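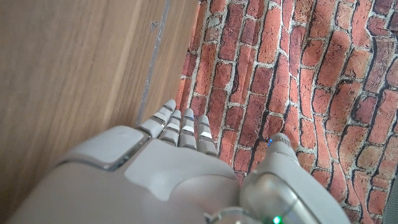 Wall care, room by room

Looking After Your Walls: Washing, Patching, Hanging and Touching Up

By Eugénie Pruvost
Updated February 2024

I get more mail about walls than about anything else on this site, ovens included, and most of it comes in January when the holiday cards come down and take little flakes of paint with them. So I've finally pulled all my wall notes onto one page. Some of this you may have seen before if you've been reading along since the old Nullham newsletter days (hello, and thank you for sticking around!), but I've fixed a few things and added a good long section on touch-ups, which I used to be terrible at.

Everything below is for ordinary painted drywall or plaster. If you have wallpaper, skip down to the short bit near the end.

Dusting first

Please dust before you wash. I know it feels like an extra job, and I skipped it myself for years, but a wet sponge on a dusty wall makes long gray streaks and then you're chasing those streaks until suppertime. An old cotton pillowcase over a broom head does beautifully. Pull it snug, tie it around the handle with a bit of string, and go from the ceiling down in slow overlapping passes. Shake it outside and carry on. The corners up by the ceiling want doing twice.

If your house has forced-air heat you'll find a darker patch above each register. A vacuum with the soft brush takes most of that off, and what's left will wash.

Washing

Two buckets, always. One has warm water with a small squirt of dish soap, and the other has plain warm water for rinsing. You want the sponge wrung out so well that nothing runs down your wrist when you hold it over your head. If something is running down your wrist, it's running down the wall too.

I wash from the bottom up, which surprises people. My mother did it that way, and her reasoning was that drips running over a dry dirty wall leave marks that are hard to shift, while drips over a part you've already washed just wipe away. Then rinse from the top down. Dry with an old bath towel as you go, and don't let a patch sit wet while you answer the phone.

Flat paint is fussy. It will go shiny if you rub it, and once it's shiny there is no getting it back short of paint. On flat walls I only dab, and only where the mark is. Satin and eggshell can take a proper wipe, and semi-gloss in the kitchen and bathroom can take nearly anything.

Try a spot behind a door before you do the wall over the sofa. Yes, every time, even in a house you've lived in for 14 years.

Kitchen grease

The wall by the stove is a different animal. Dish soap will get there eventually, but I like to add a spoonful of washing soda to the bucket and wear gloves. Wet a section, let it sit for a minute or two, wipe, rinse well, dry. If the rag comes away yellow, go again. I had a kitchen once where I went over the same yard of wall four times, and by the end I'd found out the paint was cream and I had been calling it butterscotch to my friends.

Above the cabinets, line the tops with newspaper once you have them clean. Change it twice a year and you never have to scrub up there again. It's the laziest trick I know and I'm very fond of it.

Marks and how I get them off

Crayon: a little baking soda on a damp cloth, in small circles. Warm the mark with a hair dryer first if it's thick.

Pencil: a clean white eraser, nothing else. Pink ones leave their own mark, ask me how I know.

Ballpoint: a cotton swab with rubbing alcohol, and touch only the ink. Change the swab often. Don't do this on flat paint unless you're ready to repaint that spot.

Black scuffs from shoes or suitcases: a dry tennis ball often does it, rubbed lightly. After that, a damp melamine sponge with hardly any pressure at all.

Tape residue: cooking oil on a paper towel, left for ten minutes, then soapy water to get rid of the oil. Be thorough with the soapy water if you mean to paint there later.

Candle soot: dry first! Use a dry soot sponge (the hardware store keeps them near the fireplace things) and pull it in one direction. Water sets soot into the paint and then it's a priming job.

Fingerprints near light switches: dish soap on a cloth, never spray. Spray goes behind the plate.

Filling small holes

For nail and thumbtack holes you don't need anything fancy. I keep a small tub of Szabo lightweight filler in the hall closet, and it has outlasted two putty knives. Press any raised rim of paint flat with the handle of the knife before you start, or scrape it off, otherwise you'll be sanding a little volcano. Push the filler in with the blade held nearly flat, then scrape across once at a steeper angle. Leave it very slightly proud. It shrinks.

When it's dry, and do let it dry, overnight if the weather's damp, sand with 100 grit if you were heavy-handed and 200 if you were tidy. Run your palm over the spot with your eyes closed. Hands notice things that eyes miss, and if you can feel an edge now you will certainly see it once the lamp is on.

For anything bigger than a quarter, you want a mesh patch. Stick it on, spread compound over it in a thin coat that goes well past the edges, let it dry, and do it again wider. Three thin coats beat one thick one. The thick one cracks, and it takes ages to dry, and you'll get impatient and sand it soft and make a dreadful mess of the baseboard. I certainly did.

Hanging things without regret

Decide the height before you pick up the hammer. I cut the shape of the picture out of grocery bags and tape it up with painter's tape for a day or two, and I've changed my mind more often than I've kept it.

Most people hang too high. Try it lower than you think, especially over a couch, where a hand's width or two above the back is plenty.

Put a small cross of painter's tape on the wall and drill or hammer through the middle of it. It stops the paint from chipping and gives you something to write your pencil mark on. If you're drilling, fold a sticky note in half and stick it just under the hole to make a little shelf for the dust. It catches nearly all of it.

For heavy mirrors, find the stud. I use a Wekeo magnet finder, the plain kind with no battery, and slide it around until it grabs a drywall screw. Then I go straight up or down from there to find a second one, so I know I'm on the stud and haven't just found a stray nail. Where there isn't a stud, buy anchors rated for a good deal more than the mirror weighs, and use two.

Adhesive strips are fine on satin and gloss if you clean the spot with alcohol first and wait a full hour before hanging anything. Pull the tab straight down along the wall when you take them off. Slowly, slower than that. On flat paint I don't use them anymore.

Touching up paint

So, the part I used to be terrible at. My touch-ups always showed, and I blamed the paint for years, when the real trouble was that I was using a brush on a wall that had been rolled. The texture's different and it catches the light. Now I use a tiny foam roller for anything larger than a pea, and I feather it outward until it's nearly dry.

Stir the can for longer than seems reasonable. The color lives at the bottom. If it has been sitting more than a couple of years, pour it through an old stocking into a jar first, and smell it. Sour paint goes to the household waste drop-off and you buy a new quart.

Prime over filler, always. Bare filler drinks paint and leaves a dull spot. A dab of primer on a cotton swab is enough for a nail hole.

I fill a small glass jar from each can when the can is new, and write the room, the color name, the finish and the store on the lid with a paint pen. Mine live in a Kunard shoebox on the basement shelf. When we moved rooms around last winter I had every color ready to go, and a painter I'd asked for a price had wanted 2,000 dollars for the upstairs, so I was feeling rather pleased with that shoebox!

If the wall is old and sunny, the paint has faded and even the right can won't match. Paint the whole wall from corner to corner. It's an afternoon, and it's less aggravating than a spotted wall.

A word on wallpaper

Vinyl papers can be wiped with a well-wrung cloth. Anything that feels like paper should be kept dry. For smudges, take a slice of soft white bread, cut off the crust, squash it into a ball and roll it over the mark. It sounds like something out of a Victorian housekeeping manual, and it probably is, but it works on light grime. Sweep up after yourself or you'll have ants.

For a lifted seam, use seam adhesive on a small artist's brush, press it down with a damp sponge, and wipe off any that squeezes out.

Things I keep in the wall bucket

Two sponges, one old towel, a white eraser, baking soda in a jar with holes punched in the lid, rubbing alcohol, cotton swabs, painter's tape, the filler, a two-inch putty knife, a folded sheet of each sandpaper, and a pencil on a string. The pencil is on a string so it stays in the bucket.

Readers have asked about mildew in bathrooms, and I have a separate page on that with the fan and window advice, so look under Bathrooms in the menu. If you have a mark that isn't on my list, write and tell me what it is, what kind of paint it's on, and what you've already tried.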